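The toy library behind the laundromat

It smells of dryer sheets in here, and she apologizes for it twice before I've got my coat off. "You stop noticing after a week," she says. "Then you go home and your cat smells you and leaves the room."

The Zirkari Toy Library takes up the two rooms behind a laundromat, and for a membership that costs $20 a year a family can walk out with a bag of toys and bring them back a month later. That's the whole idea! I'd heard of toy libraries before and somehow pictured a sad box of puzzles with missing pieces. What I found was a wall of shelves up to the ceiling, a train set with its own zip-up suitcase, and a woman who can talk about marble runs for longer than I have ever talked about anything.

She started it when her younger son was a toddler. The family had moved into a small apartment, and a relative kept mailing enormous presents. "There was a plastic castle," she says. "We ate dinner next to the castle. I had to move the drawbridge to open the oven." A neighbor's daughter fell in love with it, so she lent it out, and it went from there to a cousin, and then to a family on another floor. She never saw it in her own kitchen again and says she has never missed anything less.

"And I thought, well, everybody in this building has a castle. Everybody's got one big thing the kids were crazy about for nine days."

The first collection lived in her hallway closet. By the time she got the rooms behind the laundromat she had 200 toys and a notebook with a broken spine to keep track of them. The notebook is still on the desk, though the lending records moved to a spreadsheet last February. She shows me a page where somebody has written "returned, 1 wheel short, sorry" and, under it in a different pen, "wheel found in boot."

I ask what goes out most. I was expecting her to name something with batteries.

"Blocks," she says, before I've finished. "Blocks, blocks, blocks. People think they'll be embarrassed borrowing blocks, like they ought to be taking the fancy thing. Then they take the blocks and renew them and renew them, and I have to send a message saying other children would also like to live."

She has opinions about which ones, too. Wooden unit blocks are her favorite, for the weight and the noise. Cardboard bricks are wonderful for one afternoon and then somebody sits on them. Foam she used to be snobbish about, and she has completely changed her mind. "I thought they were baby stuff. But you can build at six in the morning with foam and the people downstairs never know. And a kid who's scared of the crash, and plenty of kids are, will build so much higher with foam. They knock it over themselves! They love it."

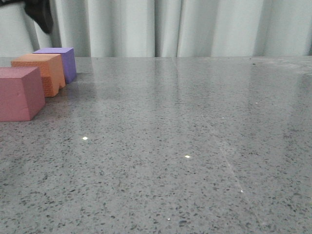
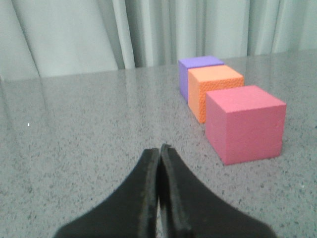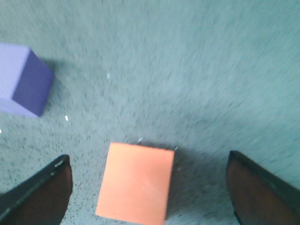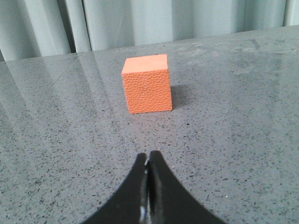
Foam blocks, the quiet kind.

What happens when things come back

The second room is where the returns go, and it's the part she most wanted me to see. There's a deep sink, a drying rack that came from a restaurant, and a shelf marked LIMBO for anything waiting on a part. Plastic goes in the sink with dish soap. Wood gets wiped with a damp cloth and never soaked ("it swells, and then your nice tight train tracks don't fit, and a four-year-old will tell you about it"). Dress-up clothes go next door, naturally. The laundromat owner gives her the last wash of the night for free, which was his idea, and his granddaughter has had the dinosaur tail out since the spring.

Limbo is where she's happiest, I think. She picks up a wind-up frog and shows me the spring she's hoping to replace. She keeps jars of odd wheels, doll shoes, dice, and the little plastic pegs from a board game that isn't made anymore. When a puzzle loses a piece she cuts a new one from cereal box cardboard and paints it to match, and when she can't match it she paints something else. A farm puzzle I looked at had a tiny submarine in the pond.

"Kids go looking for that one now," she says. "I've had a girl ask for the submarine puzzle. There's no submarine on the box."

I wondered whether people worry about breaking things. She says the parents worry a great deal and the children hardly at all, and she'd like to shift some of the worry across. There's no fine for a lost part and no fine for being late. If something's truly finished, they let her know and she raids it for the jars.

"A toy that comes back perfect, I get a bit suspicious. Did anyone open it?"

What she'd borrow

Near the end I ask her to pack me a bag, as if I were a new member with a five-year-old and no idea. She's off the stool before I've got the question out. In goes a marble run, then out it comes again when I mention that my imaginary five-year-old has an imaginary baby sister. She swaps it for a set of nesting bowls, a hand puppet of a badger, a bag of blocks (of course), and a memory game with vegetables on it.

"Don't hand it all over at once," she says. "Put the bag on the floor and go make coffee. See what they pull out first. You'll learn more about your kid from that than from anything I can tell you."

She's looking for a bigger place, one with a ramp instead of the two steps at the back door, and she'd love a corner with a rug where children could try things before choosing. At the moment they try things in the laundromat, on the folding tables, with the dryers going. While I'm putting my coat on, a boy comes through the door hugging a xylophone to his chest. He'd like to renew it. His father, behind him, is shaking his head no.

She renews it.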